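Home | Datasets | Browse | About | Sign in
Filed under: Food & Drink > Tea, Small Data
Print this page | E-mail this page

Nundach: a tea and tap water log

README, last touched November 18, 2021

Hello! Nundach is a small, stubborn, very homemade dataset about cups of black tea and the water they were made with. I started it after moving from Ramside to Nandthorpe and finding that my everyday tea, same tin, same mug, same me, had gone flat and grey with a sort of skin on top. I grumbled for a while and then I opened a spreadsheet.
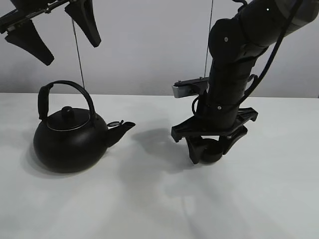
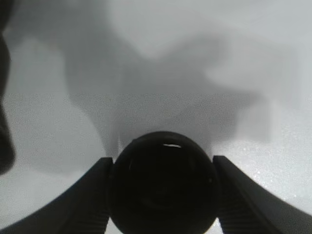 If you only want the files, there are 2 of them and you can skip straight down to the bit called What's in the folder. If you'd like to know how much salt to take with them (a fair bit), keep reading.

Why I bothered

Ramside water comes off granite and it's lovely and soft. Nandthorpe water comes up out of limestone and you could just about build a fence with it. I knew that in the vague way everyone knows it, but I'd never seen anybody write down the same teas, made by the same person, in both kinds of water, with the flops left in. Most of what I found online was either a tea company telling me to use fresh water or a forum argument about whether you can taste magnesium. I can't, as far as I know. I can certainly taste Nandthorpe.

So I made tea in both towns (my family's still in Ramside, so I was back and forth anyway with a bag of tins) and scored every cup before I'd let myself look up the last score for the same leaf. It's one person's palate. I have a sweet tooth, I grew up on strong milky tea, and I favour anything malty. All of that is baked in and I can't get it out.

What's in the folder

cups.csv is the main one. It has 158 rows, one for each cup, and 11 columns:

id – just a running number, gaps closed up
month – month and year, nothing finer
place – Ramside or Nandthorpe
leaf – the tea, by my own short name for it
leaf_form – bag, broken or whole
water – tap, filtered, bottled or rain
hardness – test strip reading, in the strip's own units, blank if I didn't test
steep – minutes, by the oven timer
milk – y or n
score – my mark for the cup, higher is better
notes – whatever I typed at the time

water.csv is much shorter and holds the strip readings on their own, by month and place, including a few I took when I wasn't making tea at all. Join on month and place if you want to, but have a look at the warning below first.

Both are UTF-8, comma separated, with a header row. Notes are in double quotes because I can't write a sentence without a comma in it.

About the hardness column

Only 109 of the cups have a reading. I ran out of strips over winter and was too cheap to pay the postage for one little tube, so there's a long stretch with blanks. Please don't fill them in with the monthly figure from water.csv and call them measured! I did that in an early version for my own charts and it made everything look much tidier than it is. Nandthorpe water wanders. It was noticeably softer in May after all the rain, and if I'd used one number for the whole season you'd never have known.

The strips themselves are the dip-and-compare-the-colour kind. I read them at the kitchen window in daylight, and I'm fairly sure I nudge things toward whichever shade I'm expecting. Treat them as low, middling or high and you'll be fine. Anyone doing a regression to the second decimal place is having a different hobby from mine.

About the scores

I changed my mind about what a good cup was partway through. Early on I was marking against my memory of the Ramside cup, so everything in Nandthorpe got punished just for not being that. Later I got used to the place (or gave up) and started marking the cup in front of me. You can see the Nandthorpe scores drift upward without the water changing much. I've thought about going back and adjusting the early ones and decided against it, as I'd only be guessing at what past me meant.

The tea called nogueira in the leaf column is Nogueira Breakfast, a loose broken-leaf blend from the little shop by the Ramside ferry terminal. It's the only one I made in every kind of water, so if you want one clean comparison, filter to that and ignore the rest. It's also my favourite, so the scores run high. The bagged teas were whatever was on special, and I bought a couple of boxes a second time under a new short name without noticing. I've merged the ones I could be sure of.

Filtered means a jug filter, and I wasn't religious about changing the cartridge. There's no column for cartridge age. I wish there were. I suspect it matters more than steeping time, going by the notes, where "scum again" turns up in little clusters and then vanishes the week I've been to the hardware store.

Rain means rainwater from the tank at my aunt's place outside Ramside, boiled for a good while. It makes a very bright, thin, slightly odd cup and I went off it quickly. Please don't take my word on whether your own tank is safe to drink from – ask somebody who tests them.

Things I left out

Herbal tea, green tea and iced tea are all out. So are cups made by other people, however nice, and anything I drank with a cold. I also took out notes that mentioned family or neighbours by name, which is why a few of them begin in the middle of a thought. Brand names for the supermarket teas are replaced with short names (redbox, cheapo, aunties) since I didn't want this turning up as a review of anybody's product.

What you could use it for

It's handy for teaching, I think. It's small enough to open on any old laptop, it has real gaps, a drifting rater, a category nobody would have planned (rain) and free text with spelling mistakes and flavour words in it. I'd be delighted to see someone's class argue over the blanks. You could also just use it to decide whether to buy a jug filter. My own answer was yes, and I'd have saved a year of grumbling by asking next door.

It's no good for anything about health, plumbing or what water is like across either town. Every Nandthorpe tap cup is from one tap, mine, at the end of some fairly elderly pipes.

Known problems

Steep times under a minute are typos for longer ones. I've left them as typed.
A handful of milk entries say "bit". Count them as y.
The month is missing from one run of cups at the start, before I'd thought to add the column.
"Biscuity" in the notes sometimes describes the tea and sometimes means I'd had a biscuit. I've reread them and I can't always tell which, sorry.

Licence and credit

Do what you like with it, and mention Nundach somewhere if you publish. If you change the scores, please give your version another name so that people don't mix them up. There's no support as such, but I do read messages left on the dataset page, usually in the evening with a cup going cold beside me, and corrections are very welcome. If you live somewhere with properly dreadful water and keep a log of your own in the same columns, I'd love to put a link to it on this page.

Back to top | Print this page | E-mail this page
Previous dataset | Next dataset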